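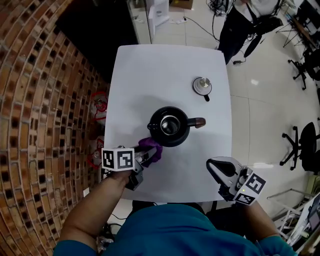 The black teapot, getting its wipe. November.

Up before the heating again. Came down meaning to write the letter to the water company, which I have been meaning to write since summer, and by a quarter past nine I was thinking about teapots instead. I'd call that a normal morning.

The black one got polished with the purple cloth. I have a drawer of decent cloths, ironed by a younger and more hopeful version of myself, and the purple one is always the one that gets used. It came free with something. It crumples the minute you look at it and has never once lain flat, and it does a better job on a black pot than the microfiber ones from Flollura, which cost real money and leave a fuzz like a peach.

I like that teapot more than I admit to visitors. The inside is all shine, a little vain for a part that spends its life full of tea, and the outside is as black as a boot. The brown wooden handle is the best thing about it. You pick it up from the side like a small saucepan, and for the first week I poured tea on the table, my sleeve and one library book before I got the angle. The spout is short and has opinions. Pour slowly and it dribbles. Pour fast and you get a full cup and a puddle, but at least you get them quickly.

Emrys Jenkins gave it to me when he left Mulmont. He said it was a goodbye present, which was strange, as he was the one going. He also left me a shelf bracket, half a sack of birdseed and his subscription to the Prinix catalog, which has now arrived in my mailbox for 15 months addressed to him. I know a great deal about garden hoses. I called them once to cancel and was told I was number 321 in line, so I made a pot of tea, drank it, and hung up.

The white table is still a mistake. I bought it because it looked clean in the store, and it did look clean in the store — it was in a store. At home it shows every crumb and every ring, and it makes a person wipe things who was not raised to wipe things. It does suit the teapot, though. Black on white, very smart, like a waiter. And I can't fault it next to that curved brick wall, which goes with nothing else I own. Try putting a bookcase against it. I did, two winters ago, and spent a long afternoon learning about circles.

The white floor tiles are in the same conspiracy. Glossy, big, and they throw the light back at you so you can see exactly where you haven't mopped. Parri next door has brown carpet and sleeps like a baby.

Lunch was toast. Tried the ginger tea from the back of the cupboard, which tasted like a warm pencil. Went back to the ordinary stuff and had two cups, then a third so the pot wouldn't feel wasted.

Afternoon: found the water bill, which started all this. They want $834 and I would like to know what they think I'm doing over here. Raising seals? Wrote "Dear Sir or Madam" on a nice sheet of paper and then felt that the wording needed thought, and thought is hard on an empty stomach, so there was more toast.

Rain by four. Brought in the birdseed, which the birds don't like either. The purple cloth is back in the drawer on top of the good ones, where it has no business being, and I'll have it out again by the weekend.

Letter tomorrow. Also stamps.

Back to top | Contact | All entries © the author, please ask before copying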